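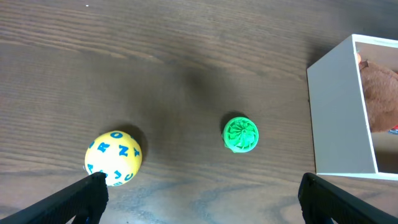 July, viewing room, started 9.40

Second round of subtitle checks on the Jodby film (the one on regional radio closures). Lihua ran playback, I logged. The transcript has 578 subtitle lines and we got as far as 174 before lunch.

13 lines need retiming. Most are in the phone-in section, where two callers talk over each other and the subtitle stays with the first one too long. Ferhat had split these by speaker in the last version and the split was lost in the export from Adix. Have asked him for his old file.

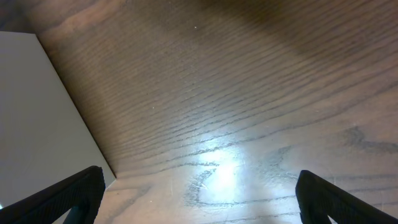 Table top, close up.

Narration in part one still says "last year" twice. That will be wrong by broadcast. Nazmiye to write in the year instead and re-record with the rest of her pickups.

Interview with the former station manager: Berkay wants it cut by 20 seconds. I'd lose the bit on the transmitter and keep the bit on wages. Lihua disagrees. Left as is until Erdal has watched it.

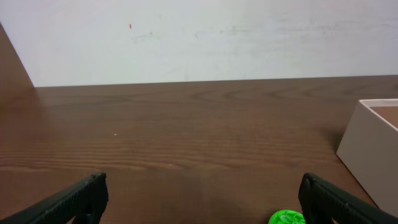
Wall behind the table, some scuffing.

Sound: hiss on the archive clips from 11 minutes on. Tried the light filter and the voices went thin. Went back to the original and pulled it down a little under the music. Sounds all right on headphones, not checked on the speakers.

To do: lines 175 onwards, check spelling of Akbulut in the credits (two versions), send notes to Erdal.

Stopped 16.15.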